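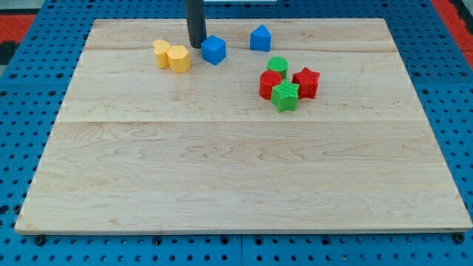

Figure 2. Eight printed blocks on the sorting board, with the gripper near the far edge. Two yellow, two blue, two red, two green.

12 min read

4. Why We Started With Blocks

I get asked a lot why a paper about household chores has so many toy blocks in it. Fair question! When we started the Carari project I wanted to go straight to the good stuff: silverware into the drawer, screws into the right bins, kids' toys off the rug. My co-workers at Holtstead talked me down, and I'm glad they did. Sorting is hiding inside nearly every one of those jobs, and blocks let us look at it without also fighting with forks.

So Figure 2 shows the kind of layout we used for the tabletop trials. The job is to group the pieces by color or by shape, depending on what we ask for. The colors come in pairs, which makes "put the same colors together" sound like something a toddler could do before lunch. Look at the red and green pieces, though. Each of those colors has one cylinder and one star, and they're bunched up so tightly that getting hold of one without shoving its neighbor is a real headache. The yellow heart and the yellow octagon, on the other hand, already sit side by side, so if you're sorting by color the smart move is to leave them alone. (Our first controller did not leave things alone. It loved to fuss.)

4.1 What we ran

We collected 229 trials on boards like this one, plus 3000 more in simulation with Eren, our planning software. Each real trial was capped at 17 moves. I picked that number after watching a lot of early attempts go back and forth over the same piece until I wanted to reach in and do it myself. A push counted as a move even when nothing ended up where we wanted it, and a trial ended early if a block left the board.

Color sorting went better than shape sorting, and I think most of that comes down to seeing the pieces properly. A star is easy to pick out when it has some room to itself. Put a cylinder right up against it and the outlines start to run together, and then the planner begins inventing shapes I've never met. Shadows didn't help either, and we spent most of August chasing mistakes that went away when we moved a lamp.

4.2 Okay, but can it do chores?

Not yet, at least not ones I'd hand over and walk away from. The closest we came was a small parts-tidying test at the Nosilthorpe shop, where the same planner had to separate 6 kinds of plastic spacers on a workbench. It got there when the spacers were spread out. With a heap, it spent its moves poking at the edges, and a person at the bench would have finished with one sweep of the hand.

I still find that encouraging, maybe more than I should! The failures in the shop looked a lot like the failures on the board: crowding first, then trouble telling shapes apart. If those two get fixed on blocks, I'd expect the spacers to get easier too, and we plan to test exactly that before anyone lets me near the silverware. Section 5 goes through the crowded layouts one type at a time.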